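Notebook, bench 2 – May, started after lunch

Carrying on from the Emcombe visit. They asked the same thing everyone asks, can it do the washing up yet, and I gave the usual mumbly answer. So this week is table clearing. Scrape the plate, get the scraps in the tub, dishes in the rack. Real rice, cooked. Last month's dried beans were cheating and we all knew it.

Set-up as before. Two arms, rail along the front edge of the table, Clustudberg controller build from the shared drive. Do NOT use the one on the desktop, it has the old joint limits and will sulk at the far side of the rack. Camera recalibrated 10.40. Left arm gets the scraping side, right arm gets the rack.

Policy is the one trained on 1,000 demos, 200 of those with rice. The rest are clean dishes only, and I think you can tell.

First go, 40 trials. Notes as I went:

– Picking up cups and bowls: fine. Dull, even. It does it better than I do with the handset.
– Getting a plate upright between the pegs: fair. If the angle is a bit out it pushes anyway. Wants some give in the wrist or a back-off-and-retry. Kunby paper did this with a small wiggle, look it up again.
– Spoon: bad. Goes for the bowl of the spoon, not the handle, then can't turn it.
– Scraping: very bad. See below.

Scraping. The rice sticks to itself and comes off in one lump or not at all. Tip too slow and nothing moves, tip too fast and half of it misses the tub. Đàm set-up used a silicone scraper held in the second gripper and I still think thats the way to go, but then the rack arm is tied up and cycle time goes out of the window. A person does the whole plate in one flick without looking. I timed myself, 2 seconds. I am not writing down the robot's number until it's respectable.

Also the policy has no idea what "clean" is. It stops when the motion is done. Doesn't care what is still on the plate. For a shop-floor job you could get round that, same part every time, same swarf, blow it off with air and move on. Kitchen is worse. Every plate is dirty in its own way. People assume the factory job is the hard one and the kitchen is easy, I'd put it the other way round.

Ideas, no order:
– success check on the plate after scraping, simple colour threshold, dark plate against white rice should be about the easiest case there is
– shorter reach to the tub, move it or move the plate, we choose the layout so why not
– demos of picking up the mess afterwards. We have none. Every demo ends when the dishes are in
– wipe step with a cloth. Not this month.
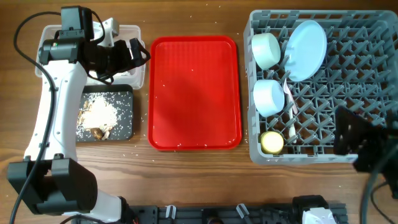 Stray grains are the bit I keep underrating. A grain on the table costs nothing, a grain under a plate or inside the gripper pads is another matter, and starch sets like glue if left overnight. Pads off and washed at the end of every session please, warm water, not the solvent.

Red tray: leave it in the middle for now. Policy has seen it in every demo and I don't want to change two things at once.

Where that leaves the Emcombe question. Loading a rack with dishes already scraped, yes, near enough, with someone standing by. Clearing a table after an actual meal, no. Would I have it at home, no, I'd spend longer on the floor with a dustpan than I do at the sink.

16.15 – second batch with slower tip and the plate nearer the tub. Left shoulder joint warm by the end, not alarming, but log the temprature next time. Logs copied to the shared drive under bench 2. Need more rice.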